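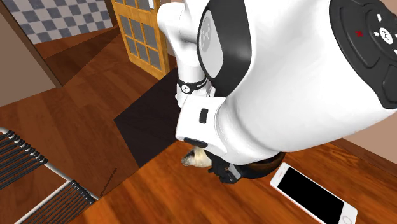 Multmont Opens Second Flooring Reuse Yard in Gisidville

GISIDVILLE, September 24, 2024 - Multmont, a regional dealer in reclaimed building materials, has opened a second yard for used wood flooring at its site on the east side of Gisidville. The yard takes in floorboards from houses, schools and small commercial buildings, sorts them by species and width, and sells them to the public and to contractors.

The new yard covers 22 storage bays under one roof. It went into limited use in August, when the company moved part of its stock over from Trornesmont. The Trornesmont yard will stay open with the same hours and will continue to handle beams, doors and window frames. All flooring will now be sold from Gisidville.

Multmont said demand for old flooring has grown faster than its first yard could handle. Boards were being stacked in the parking area under tarps, and customers looking for a match to an existing floor often had to wait while staff moved other bundles out of the way. In Gisidville each bundle is tagged with its species, board width, thickness and total square footage, and can be reached without moving the ones next to it.

The opening stock includes oak, maple, heart pine and a small amount of walnut. One lot of maple came out of a former school gymnasium in Olmedo and is being sold with the painted court lines still on it. Buyers can pick through that lot by the board. Most other flooring is sold by the bundle, with a minimum purchase of 200 square feet. Short lengths and mixed leftovers are sold by weight from a bin near the office.

Owners with flooring to sell can send measurements and photographs to the yard before pulling anything up. Multmont buys solid wood flooring at least three inches wide. It does not buy laminate, engineered boards with a thin top layer, or any flooring that was glued to a concrete slab. Nails may be left in, but boards with heavy water damage will be turned away at the gate. The company will collect from addresses in Gisidville, Olmedo and Trornesmont - there is a fee for smaller loads.

Customers matching a repair are asked to bring a piece of the original floor, even a short one. Old boards were milled to sizes that are no longer standard, and the tongue on one floor may not fit the groove on another. Staff can plane the underside of a board to match thickness, but the yard does not offer sanding, finishing or installation. A list of local installers is kept at the counter.

The yard is at 1272 Mill Road, Gisidville. Parking for trucks and trailers is behind the building. Current stock and prices are posted at the yard office and on the Multmont website.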